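My doctor in Vonomberg told me in January that my vitamin D was low. I was tired all winter and I slept badly, so I was almost happy to have a name for it.

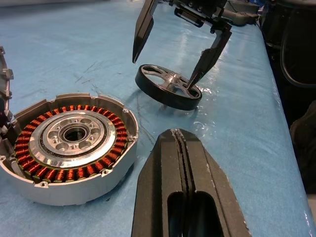
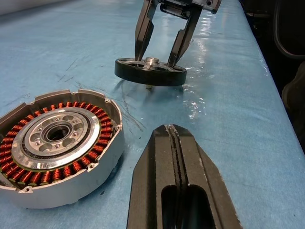
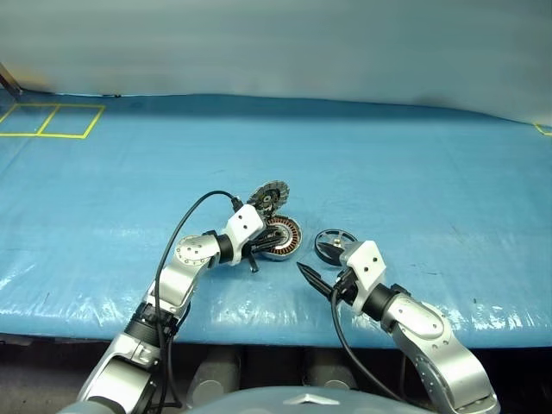 Since then I take one tablet with breakfast, and I try to walk before lunch. The first weeks I forgot it often. Now the box stays by the kettle, on a small mat of the same light blue as the cover on that table, and my eye finds it. A box of 100 costs 189 at the pharmacy in Iyamu. My sleep is better, but the days are also longer, so I cannot say which one helped. The next blood test is in 2 weeks.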